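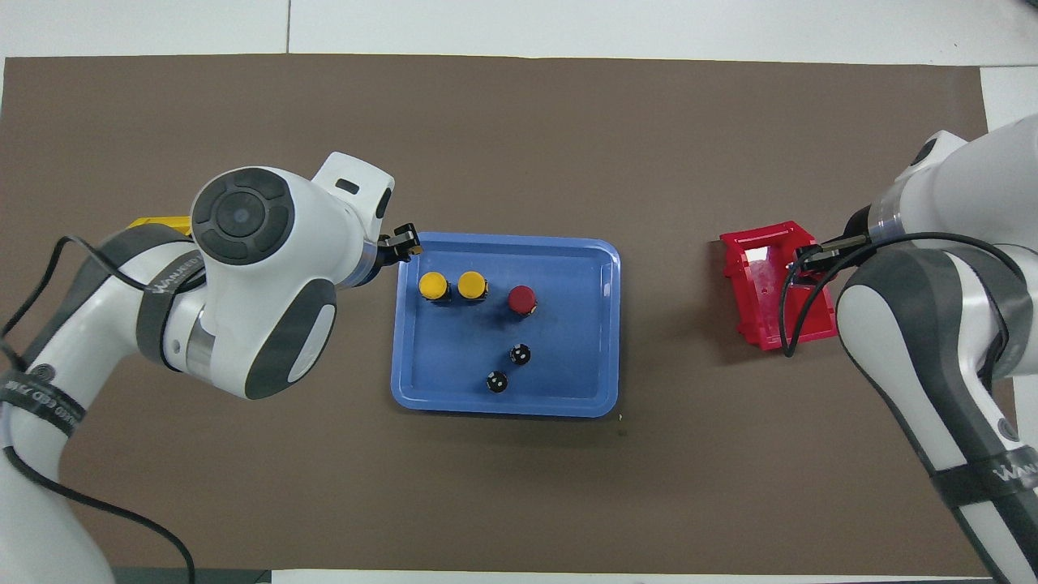 Blue tray and red bin on brown paper.

The Long Roll
Brown paper is cheap, dull and still on most workshop shelves. A look at how it is made, how it is sold and what people do with it.

The paper mill at Flundness runs day and night except for one Sunday a month, when the line is stopped and the rollers are cleaned. You can smell it before you reach the gate. The smell is something between boiled cabbage and a struck match, and people who grew up in the town say they only notice it when they come back from a trip.

The mill makes one thing, and that is brown paper. It comes in different weights and widths, but it all starts from the same pulp and goes out of the same loading dock. At its peak the mill employed 600 people. The number is far lower now, and the old canteen is used to store pallets, but the machine itself is faster than the one it replaced and the town still sets its clocks by the shift change.

Most of what leaves Flundness becomes grocery sacks, mailing envelopes and the inner layers of other packaging. A smaller part is wound onto cores and sold as plain roll paper to hardware stores, schools, florists and framers. That is the part this article is about. It is a small corner of the trade, and the mill's own sales sheet gives it half a page near the back. Ask people what they keep under the bench, though, and the roll comes up again and again.

From chips to sheet
The process is old and has changed less than you might expect. Softwood logs are stripped of bark and cut into chips. The chips are cooked under pressure in a strong alkaline liquor, which dissolves the lignin that holds the wood together and leaves the fibers behind. Softwood fibers are long, and long fibers tangle well, so the paper is hard to tear. The word "kraft," which you see printed on the end of many rolls, is German for strength.

White paper goes through bleaching after this stage. Brown paper skips it. The color you see is what is left of the lignin, and it varies from batch to batch with the wood and the cooking time. A roll bought in spring may be a shade redder than one bought the fall before. Framers who use it to seal the backs of pictures do notice this, and some of them will buy several rolls at once so that a large order matches.

The washed pulp is thinned with a great deal of water and spread over a moving wire screen. Water drains out, the fibers settle, and by the end of the screen there is a wet sheet just strong enough to be lifted off. It is pressed between felts and then passed over a long row of heated drums. On many machines one side of the sheet comes out smoother than the other. If you rub a piece between finger and thumb you can often tell which is which. Painters prefer the rougher side and people who write on it prefer the smooth.

At Flundness the finished paper is wound into parent reels too heavy for any forklift in the building, and an overhead crane moves them to the slitters. There they are cut down to the widths that customers want.

Weights and what they mean
Roll paper is sold by weight, and the labels are confusing. In the United States the figure on the wrapper is usually a basis weight in pounds, based on a stack of sheets in a standard size that hardly anyone outside the trade could name. Imported rolls are marked in grams per square meter. The two numbers look nothing alike for the same paper.

For everyday use it is enough to know three grades. Light paper, the kind used for stuffing boxes, crumples easily and tears along a fold. Medium paper is what most stores carry and is the right choice for wrapping parcels or covering books. Heavy paper is stiff enough to lie flat on its own and will take a wet brush without turning to mush. It costs more and is harder to fold neatly.

A seller called Ruvside, which supplies schools and small shops by mail, lists its most popular roll at 300 feet. That sounds like more than any household could use. A classroom can go through it in a month of mural painting. A family that wraps its own gifts and covers the kitchen table for the odd messy project will have it for years.

The table cover
Covering a table is the least glamorous use of brown paper and may be the most common one. Plenty of people who own a roll bought it for something else and ended up using it mainly for this.

Newspaper used to do the job, and as fewer homes take a daily paper, fewer have a stack of it in the garage. Newspaper also leaves ink on whatever you set down on it. Plastic sheeting keeps liquids off the table but slides around, and spilled paint sits on top of it in a puddle waiting for an elbow. Brown paper soaks up a small spill. It is dull enough that it doesn't throw glare back at you from a lamp, and small parts show up against it. A black screw on dark wood is easy to lose, and a clear washer on a white table is worse.

People who repair clocks and radios at home often write on it too. They set a part down, draw a circle around it and note where it came from. When the job is done the sheet is a map of the whole repair, and some people roll it up and keep it in case the same fault comes back. Model builders do the same with paint mixes, putting a dab of each color next to the recipe.

There are limits. Brown paper will not protect a table from heat, and it is a poor choice with solvents, which go straight through. A knife will go through it as well. Anyone who cuts regularly is better off with a proper mat, and many benches have both, with the mat down for good and the paper brought out when there is glue or paint around.

Getting it to lie flat takes some patience. Paper that has been on a tight core wants to curl back, and the last stretch of any roll is the worst. Roll it the other way around a tube and leave it for 10 minutes before you tape it down. Tape the long edges first. Pull lightly toward the corners, and don't stretch it tight, as paper changes size a little with the dampness in the room and a tight sheet will buckle by evening.

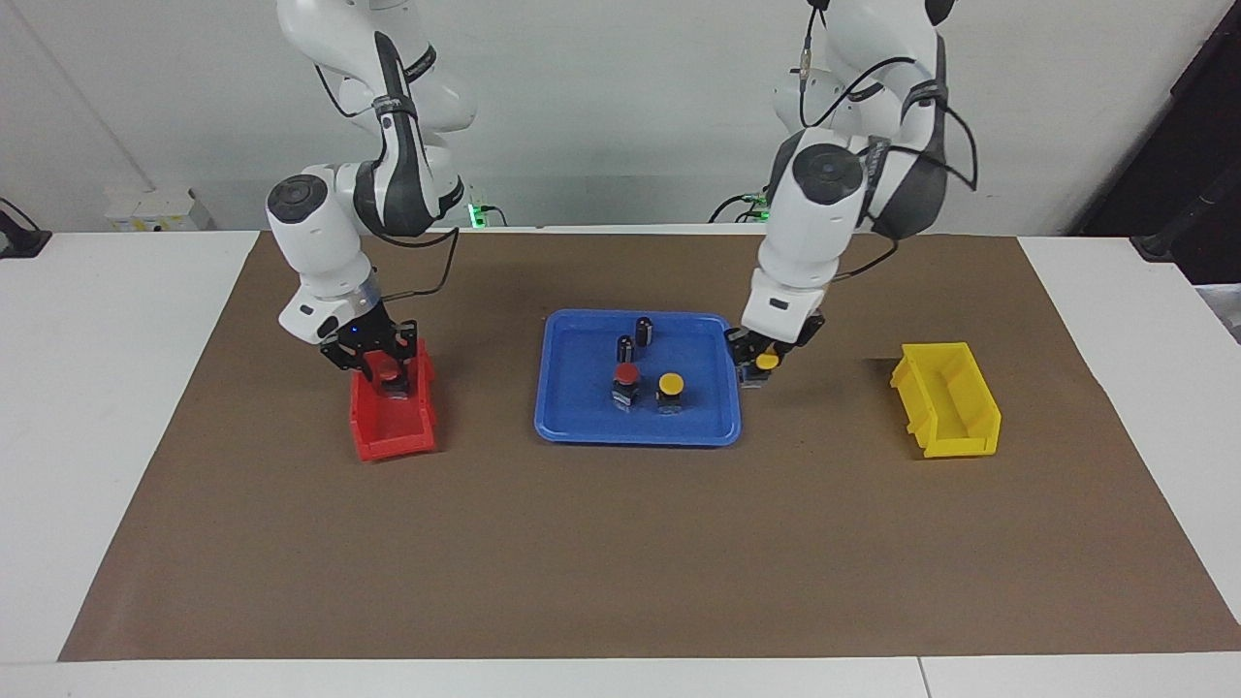

Cutting it straight
Stores that sell a lot of wrapping used to have a cast-iron cutter screwed to the counter, with a heavy bar resting on the roll. You pulled the paper out and tore it upward against the blade. The older cutters turn up at flea markets, usually with a rusted spring and a coat of somebody's green paint, and they are worth buying if the blade is straight. New ones are lighter and do the same work.

One current model that we tried, the Fekel, mounts under a shelf and takes rolls up to 600 millimeters wide. It tears cleanly with medium paper. With heavy paper it needs a firm pull and leaves a slight fuzz along the edge, and if the shelf isn't fixed to the wall the whole thing comes toward you. The instructions mention this in very small type. The end caps are plastic and we would have liked metal, though ours have not cracked.

Without a cutter, the best method is a fold. Bring the paper over on itself, line up the edges, press the crease with the back of a spoon and slit it with a table knife. The edge comes out soft but square. Scissors wander over any distance longer than your arm.

Storage matters more than most people think. A roll stood on its end in a corner will get a crushed bottom edge within weeks, and from then on every sheet has a row of small nicks that turn into tears. Hang it from a dowel or lay it flat on a shelf. Keep it away from an outside wall if the room is damp. Brown paper that has taken up moisture and dried again goes wavy and stays that way.

Wrapping, folding, and the Ji catalog
The fashion for plain brown gift wrap comes and goes. It was ordinary in the years when paper was saved and ironed for reuse, it looked poor for a long time after that, and now it is sold in gift shops at several times the hardware store price, often with a length of striped string. The paper is the same. Some gift shop rolls are lighter than the hardware kind, so check the weight before you pay extra.

Ji, a small stationery store that sells mostly by catalog, has carried plain roll paper for as long as it has been open. Its catalog has one page on folding that readers cut out and keep. The page shows how to wrap a bottle, a ball and a book, all without tape, and it gives the size of sheet you need for each. The book cover is the one to learn. It uses a single sheet with two deep flaps, comes off in a moment and can be flattened and used again.

Schoolbooks covered this way were once a chore of the first week of September. Parents cut up grocery sacks at the kitchen table, and children spent the rest of the year drawing on the result. Some schools still ask for it. A medium-weight cover will last a school year on a book that goes home every night, and the corners give out first. A square of the same paper glued inside each corner helps.

After use
Clean brown paper goes in the recycling with cardboard in most towns. Long fibers can be pulped several times before they are too short to hold together, and mills want them. Paper with tape on it is usually accepted if there isn't much. Paper soaked with oil, paint or food is not, and it belongs in the trash.

Plain sheets without printing can also go in the garden. Laid two or three layers deep under mulch, they hold back weeds for a season and then rot. Wet the paper as you lay it or the wind will have it over the fence. Overlap the edges by a hand's width, and cut a cross where each plant goes in. By the following spring there is very little left to find, apart from any tape you forgot to pull off.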